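**Flexible packaging** is packaging made from films, foils or paper that changes shape when it is filled, emptied or handled. Bags, pouches, packets and wraps all belong to the group. Most are made of polyethylene or polypropylene, used alone or in laminates.

## Materials

Low-density polyethylene is soft, seals at low temperatures and lets some light through. High-density film is stiffer and noisier at the same thickness.

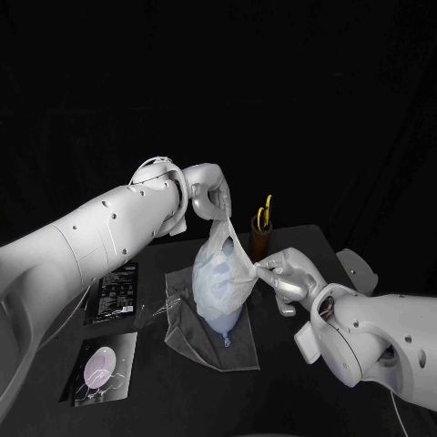
Film thickness is given in mils or microns; one mil equals 0.001 inch, and 1,000 microns equal one millimeter. Thin films stretch before they tear, while laminates with a foil layer tend to crease and may develop pinholes along the fold. Carbon black is added to some films to block light — it also makes the material harder for optical sorters to detect.

## Forming and sealing

Pouches are made on form-fill-seal machines, which fold a flat web, seal the sides, add the product and close the top. Common closures include:

- **Heat seal.** Two layers are pressed between hot jaws. Seal strength depends on temperature, pressure and dwell time.
- **Press-to-close zipper.** A molded rib and groove run along the opening.
- **Tear notch.** A small cut at the side seal gives the tear a starting point.

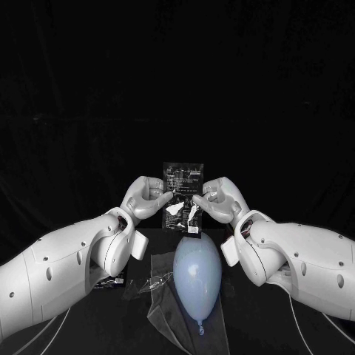
## Testing

Seal strength is measured by pulling a strip of fixed width apart at constant speed. Burst tests inflate a closed pouch until it fails. Drop tests use filled packs — results vary with fill level and headspace.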